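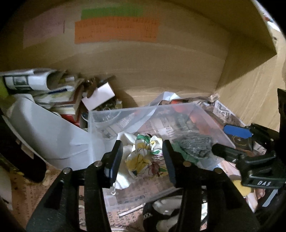

잡동사니 상자를 드디어 열었습니다

방 한쪽에 큰 종이 상자가 하나 있어요. 이사 올 때 쓰고 남은 건데, 버리기 아까워서 뒀다가 어느새 갈 곳 없는 물건들이 모이는 자리가 됐거든요. 택배 뜯고 나온 비닐, 나중에 쓸 것 같은 포장지, 어디서 떨어졌는지 모르는 부속, 다 읽은 신문지까지. 손에 들고 3초쯤 망설이다가 휙 던져 넣으면 끝! 그렇게 여름을 보내고 가을도 보냈더니 11월 13일, 찬장에 넣을 포장지 하나를 찾다가 팔꿈치까지 집어넣고 휘젓는 제 모습에 현타가 왔습니다.

그래서 오늘은 상자 정리 이야기예요. 대단한 수납법 같은 건 없고요(저 그런 거 못 해요), 그냥 커피 마시면서 읽어 주세요.

먼저 안에 넣어 둔 투명 플라스틱 통부터 손댔어요. 이게 원래는 '상자 안에 통을 넣으면 칸이 나뉘겠지?' 하고 넣은 건데, 통 안에도 똑같이 막 넣었으니 칸이 나뉠 리가 없죠. 제일 위에는 알록달록한 무늬가 있는 게 구겨진 채로 올라앉아 있었고요. 흰 바탕에 초록, 겨자색, 검붉은색이 섞여 있어서 통 안에서 혼자 엄청 화려해요. 그 옆에는 망처럼 생긴 회색 패드. 저 회색은 수세미 대신 쓰겠다고 챙겨 둔 기억이 어렴풋이 있는데, 한 번이라도 썼냐고 물으시면 대답은 안 하겠습니다 ㅎㅎ

투명한 통은 장단점이 확실하더라고요. 바닥에 깔린 적갈색 인쇄지까지 비쳐 보이니까 뭐가 들었는지 대충 알 수 있는 건 좋아요. 그런데 정리가 안 돼 있으면 안 된 것도 그대로 다 보여요... 예전에 Linelum에서 3,000원 주고 산 불투명한 바구니는 이 점에서 참 너그러웠는데 말이죠. 그 바구니는 지금 양말이 점령 중이라 못 씁니다.

나누는 기준은 4가지로 잡았어요. 쓰는 것, 종이, 비닐, 그리고 모르겠는 것. 처음에는 '추억'도 있었는데 그걸 만들자마자 모든 물건이 추억으로 가길래 바로 없앴어요. 영수증 한 장에도 추억이 있더라니까요? Pavby 카페 영수증을 붙들고 그날 먹은 무화과 케이크 생각을 한참 했어요. 그 케이크 또 먹고 싶네요. 계절 메뉴라 이제 없을 텐데.

종이는 빨리 끝날 줄 알았는데 제일 오래 걸렸습니다. 신문지를 그냥 접어서 묶으면 되는데 꼭 펼쳐서 읽게 돼요. 옛날 날씨 예보를 왜 읽고 있는지... 다음에 하실 분들은 신문은 절대 펼치지 마세요. 구겨진 건 손바닥으로 쓱쓱 펴서 모아 두었다가 그릇 쌀 때 쓰면 좋고요.
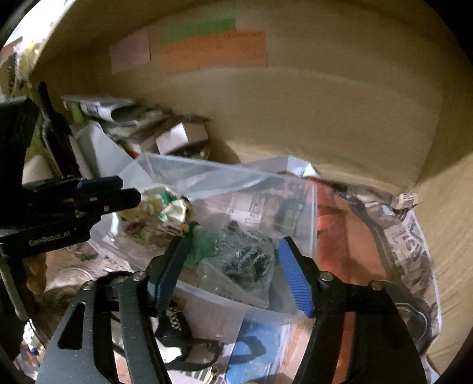
비닐과 모르겠는 것들

비닐은 부피가 문제예요. 무게는 하나도 안 나가는데 커다란 투명 비닐봉지 하나가 상자 한가운데에 좍 퍼져 있으면 그 밑에 뭐가 있는지 찾을 수가 없어요. 통도 비닐 밑에, 주황빛 도는 빨간 것도 반쯤 비닐 밑에. 큰 건 길게 접어서 공기를 쭉 빼고 돌돌 말았더니 주먹만 해졌습니다. 이걸 왜 진작 안 했을까요. 작은 봉지는 내용물을 꺼내 보고 다시 쓸 만한 것만 남겼어요.

상자 안쪽 벽에는 메모지도 붙여 놨어요. 연분홍, 연두, 그리고 좀 더 큰 주황색. 벽에 붙여 두면 상자를 열 때마다 읽을 줄 알았거든요. 주황색에 뭘 적긴 적었는데 글씨가 흐려서 제 글씨인데도 해독이 안 돼요. 다음엔 굵은 펜으로 써야겠어요. 색은 마음에 들어서 이대로 계속 쓸 생각이고, 분홍은 종이, 연두는 비닐, 주황은 모르겠는 것으로 정했습니다.

그리고 대망의 '모르겠는 것'. 작은 은회색 금속 상자는 예뻐서 통과! 안에 단추랑 옷핀을 넣으면 딱일 것 같아요. 흰 플라스틱 용기도 남겼고요. 검은 케이블은 늘 고민이에요. 버리면 꼭 다음 날 필요해지는 물건이라서 묶어 두고 2주만 더 지켜보기로 했어요. 금색으로 반짝이는 작은 쇠붙이도 나왔는데 어디에 달렸던 건지 도통 모르겠어요. 예전에 벼룩시장에서 산 Bulley 스탠드 부속인가 싶어서 대 봤더니 안 맞더라고요. 일단 은색 상자에 같이 넣어 줬습니다. 금과 은이니까 사이좋게 지내겠죠 뭐.

중간에 쉬면서 수납장 구경도 좀 했어요. 서랍이 3단인 걸로 하나 들이면 이런 상자는 졸업할 수 있을 것 같은데, 막상 놓을 자리를 재 보니 바로 이 상자가 있는 자리인 거예요. 그러면 상자를 비워야 하고, 비우려면 정리를 끝내야 하고... 그래서 다시 바닥에 앉아서 비닐을 말았습니다.

아 그리고 처음에 찾던 포장지요! 못 찾았어요. 분명히 여기 넣었는데. 찬장에는 결국 새 종이를 사다 깔았고, 종이 묶음은 현관 앞에 내놨어요. 모르겠는 것들은 다시 상자 안으로 들어갔습니다. 혹시 정체 모를 부속 보관하는 좋은 방법 아시는 분 계시면 댓글 부탁드려요. 다음 글에서는 양말 바구니를 열어 볼게요.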